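Small shiny things are the new test for home robots

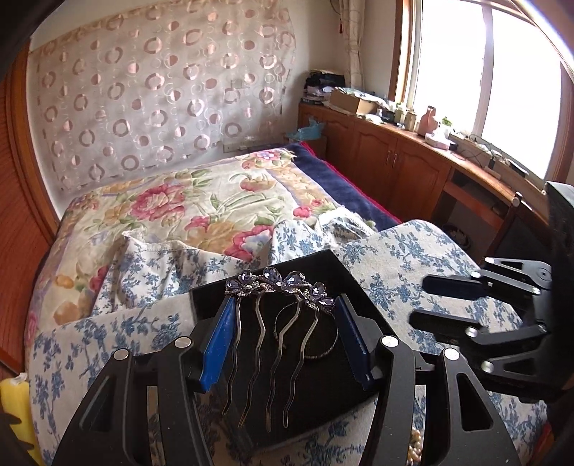 Photo: Waltgate / Bratu project

I went round to catch up with the Bratu people at Waltgate this month, expecting a lot of talk about big arms and big computers, and I spent most of the visit looking at jewellery. Hair combs, bracelets, strings of pearls - the kind of stuff that lives in a tray on the dresser and gets tangled the minute you turn your back. It's a brilliant thing to teach a robot with, and now they've got some results to show for it.

The method is pretty simple to explain. Instead of steering a robot arm from a desk, a person holds a pair of grippers, one in each hand, and does the job themselves. Each gripper has a camera on it, so the learning software (theirs is called Druvance) gets to watch the job from right behind the fingers. Then a real arm with the same sort of fingers has a go at copying it. No arm has to be hauled up anyone's stairs, and the recording gets done in ordinary bedrooms, with the quilt and the curtains and all the bits on the counter left in view.

The team collected 1,006 recordings this way, across 40 homes. The job was always a version of the same thing: pick a piece out of a tray, lift it clear of whatever is lying next to it, and put it down somewhere else. I had a turn with the grippers and I was hopeless! A comb with long wavy prongs wants to swing as soon as you lift it, and if you squeeze too high you're pinching the ornaments. You learn to come in slowly and let the soft pads do the work.

So, the numbers. In rooms the robot had never been shown, it moved the right piece cleanly in 91 per cent of tries. When they trained the same software on recordings made only on a bare lab bench, that dropped to about 35 per cent. Same arm, same fingers, same tray. I was surprised by the size of that gap and I asked twice to make sure I'd written it down properly.

The reason they give is colour and clutter. A flowery bedspread is full of shapes that look a bit like something you might pick up, and software that has only ever seen a plain grey bench gets muddled by it. Daylight from a window matters too, as crystals and beads throw little sparkles that shift as the camera moves.

It's not all sorted. Thin bracelets are still the weak spot, mostly when one is looped around another piece, and the arm is slow - I could have tidied the whole tray while it was still thinking over its second lift. Clasps haven't been tried at all.

Next up is a bigger round of recordings with Wultadeck, who make the trays, and that one will add watches and glasses. The plan is to start in January. I've put my own dresser forward, and they've already asked me not to tidy it first.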